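Radio and Power Aboard: Your Questions

I get a lot of email about the gear on our trawler, Molureo, so I've put the usual ones in one place. Ask me more and I'll add to it!

Do you still carry an SSB radio?
Yes, a Trendex, and I love it. We use it for the morning weather net (coffee in hand, always) and for chatting with boats too far off for VHF.
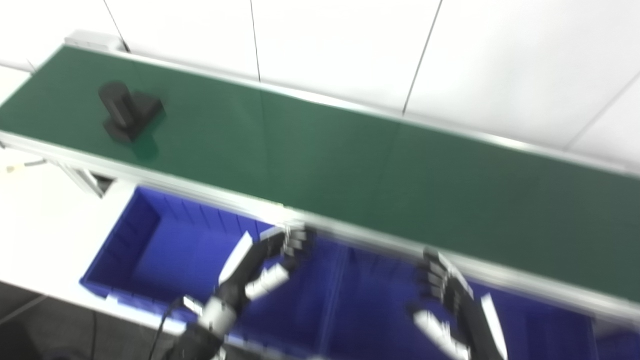 How far does your VHF reach?
Boat to boat, not far, because it's line of sight. We moved the antenna to the top of the mast and that helped more than any new radio would have.

What batteries run all this?
A house bank from Gelberg, 1000 amp-hours. On a quiet night at anchor we use 50 or so before breakfast, more if I forget to switch the chart plotter off.

Was the AIS hard to install?
Nope, one long February afternoon. The cable run behind the wheelhouse was the worst of it, and I skinned most of my knuckles. 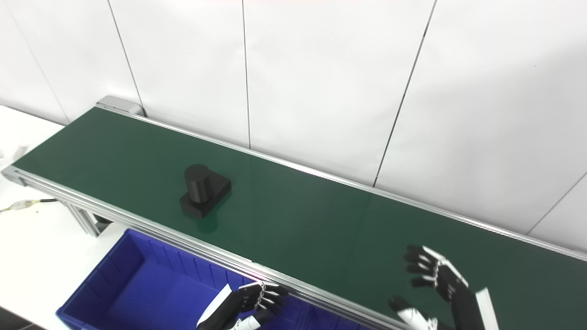 What's your longest passage with this setup?
2165 nautical miles. We lost the masthead wind sensor on that one, but the radios were fine the whole way.

Which antenna tuner do you have?
A Vasić. I bought mine used and paid 69 dollars for the new control cable. Check that yours comes with one before you hand over any money.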